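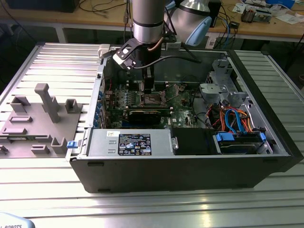

Treasa Corrigan fragt, warum ein PC mit neuem Netzteil unter Last trotzdem abstürzt und ob das Netzteil dann nicht gleich wieder defekt sein muss. Muss es nicht. Ein paar Punkte dazu, der Reihe nach.

1/ Die Wattzahl auf dem Etikett ist eine Summe über mehrere Schienen. Für einen aktuellen Rechner zählt fast nur, was auf 12 V zur Verfügung steht. CPU und Grafikkarte hängen beide dort. 3,3 V und 5 V sind Nebenschauplatz.

2/ Ältere Gruppenregulierung: 12 V und 5 V werden gemeinsam geregelt. Zieht die Grafikkarte viel und der 5-V-Zweig fast nichts, sackt 12 V ab und 5 V steigt. Bei DC-DC-Wandlern für die kleinen Schienen tritt das in dieser Form nicht auf.

3/ Toleranz nach ATX: plus/minus fünf Prozent auf 12 V, also 11,40 bis 12,60 V. Wer im BIOS 11,9 V abliest, hat kein Problem gefunden. Wer dort 11,2 V abliest, hat auch noch keins gefunden — die Sensoren auf dem Mainboard liegen gern daneben. Multimeter nehmen, am Stecker unter Last messen.

4/ Ein Multimeter zeigt Mittelwerte. Lastspitzen im Millisekundenbereich sieht man damit nicht. Dafür braucht es ein Oszilloskop, Tastkopf mit kurzer Massefeder, Bandbreite auf 20 MHz begrenzt. Mit der langen Krokoklemme misst man vor allem die eigene Leiterschleife.

5/ Im Mai hatte ich ein Gerät aus Tastcombe hier, gleiche Beschreibung wie bei Treasa. Leerlauf stabil, unter Last nach wenigen Minuten aus. Netzteil vom Besitzer bereits getauscht. Gemessen am Grafikkartenstecker: 11,3 V. Gemessen am Netzteilausgang: 12,0 V. Die 0,7 V lagen also auf dem Weg dazwischen.

6/ Ursache war ein Verlängerungskabel mit zu kleinem Querschnitt und zwei nicht ganz eingerasteten Kontakten. Kabel raus, direkt angeschlossen, 11,9 V am Stecker. Kosten der Reparatur: null. Kosten des vorher gekauften Netzteils: bitte selbst einsetzen.

7/ Jozefína Hrubý wendet ein, man solle zuerst den Arbeitsspeicher prüfen. Bei Bluescreens ja. Bei hartem Ausschalten ohne Fehlermeldung liegt eine Schutzschaltung näher, entweder im Netzteil (OCP, OPP, OTP) oder über die Temperaturabschaltung der CPU.

8/ Unterscheidung in der Praxis: Lässt sich der Rechner sofort wieder einschalten, spricht das eher gegen Übertemperatur im Netzteil. Reagiert er erst, nachdem das Netzteil kurz vom Strom getrennt war, hat die Schutzschaltung verriegelt. Sichere Diagnose ist beides nicht, spart aber Zeit.

9/ Modulare Kabel niemals zwischen Netzteilen verschiedener Hersteller tauschen, auch nicht zwischen Serien desselben Herstellers ohne Belegungsplan. Die Seite am Netzteil ist nicht genormt. Der Stecker passt mechanisch, die Laufwerke bekommen 12 V auf der 5-V-Leitung und sind danach Schrott. Drei Fälle in diesem Jahr, alle mit SATA-Kabeln.

10/ Büroklammertest: sagt aus, dass das Netzteil anläuft. Über das Verhalten unter Last sagt er nichts. Trotzdem steht in jedem zweiten Forum »Netzteil getestet, ist in Ordnung«.

11/ Zur Dimensionierung: Dauerlast an der Steckdose messen und Wirkungsgrad abziehen. Mein Testsystem zieht 339 W primär, bei 90 Prozent Wirkungsgrad also 305 W sekundär. Ein gutes 500-W-Gerät reicht dafür. 850 W schaden nicht, bringen hier aber auch nichts.

12/ Nachtrag, weil gefragt wurde: Netzteile nicht öffnen. Der Primärkondensator liegt bei knapp 400 V und hält die Ladung je nach Schaltung auch nach dem Ziehen des Steckers noch eine Weile. Lüftertausch ist kein Anlass für eine Ausnahme.

13/ @Treasa: Bitte Modell des Netzteils, Grafikkarte und die Art der Verkabelung durchgeben. Wichtig wäre, ob beide PCIe-Stecker an einem gemeinsamen Strang hängen. Falls ja, erst einmal auf zwei getrennte Stränge umstecken und denselben Lasttest wiederholen.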